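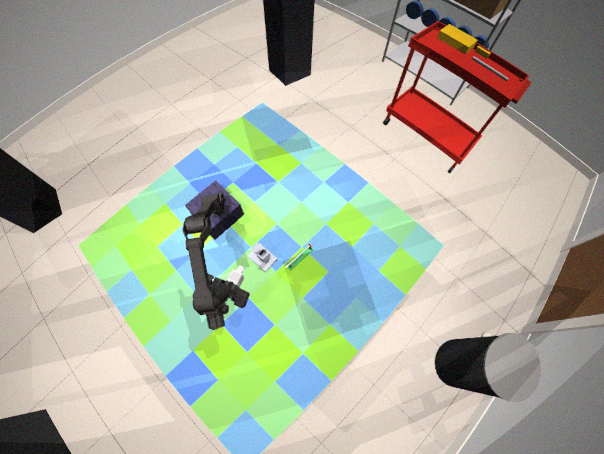
Carleen Ruddock held that a chequered floor should be judged from the doorway, and that any pattern which made a visitor look at his feet before he looked at the room had been laid too small. Her remark is often repeated in writing on patterned floors, though makers of smaller tiles have never agreed with it.

Chequered flooring

Chequered flooring is a floor covering made up of squares in two or more colours, set edge to edge. The squares may be stone, fired clay, wood, cork, rubber, linoleum or woven material. In the strict sense the word is used only where two colours take turns in both directions, as on a chessboard. In everyday use it also covers floors and mats where several colours are mixed without a fixed order.

History

Floors of dark and light stone squares were laid in the ancient world and were common in large churches and town houses in later centuries. By 1650 black and white marble was a usual choice for the entrance halls of wealthy households in much of northern Europe. Poorer houses copied the look with paint on boards, or with clay tiles in red and buff.

In Sukthorpe the old corn hall kept a floor of this second kind until it was taken up for new drains. The tiles were cleaned and stacked, and 336 of them were later relaid in the porch of the school. The rest went to private buyers. Maxine Brunton's short history of the town gives the colours as red and cream, but a surviving bill from the tile works lists brown and cream — the difference may come down to firing.

Linoleum brought the pattern into ordinary kitchens. It could be bought as cut squares or as a printed sheet, and the printed sheet was cheaper and wore through sooner, usually in front of the sink.

Layout

Squares can be laid straight, with their sides in line with the walls, or turned so that their corners point at the walls. The turned layout is often called diamond laying. It hides walls that are out of true, but it needs more cutting, and more material is wasted at the edges. Most layers start from the middle of the room and work outwards, so that the cut pieces on facing sides match. In narrow passages some start at the door instead and let the far end fall where it will.

Mixed colour floors are harder to plan than they look. If the squares are picked at random, patches of one colour tend to form. Haris Sial, who laid the reading room floor at Preltville, set out every square dry and left it for a week before fixing any of them. He moved 28 squares in that time. Close shades, such as two greens or two blues, show clumping less than strong contrasts do.

Care

Pale squares show dirt and dark squares show dust and dried soap. Stone and unglazed clay should be washed with plain water or a mild soap and never with vinegar, which eats into marble and limestone. Linoleum should not be left wet. Single squares can usually be replaced, but a new square will stand out for some years beside faded ones. Spare squares kept in a cupboard do not fade to match.

See also

Parquet
Encaustic tile
Tessellation
Clokholm pavement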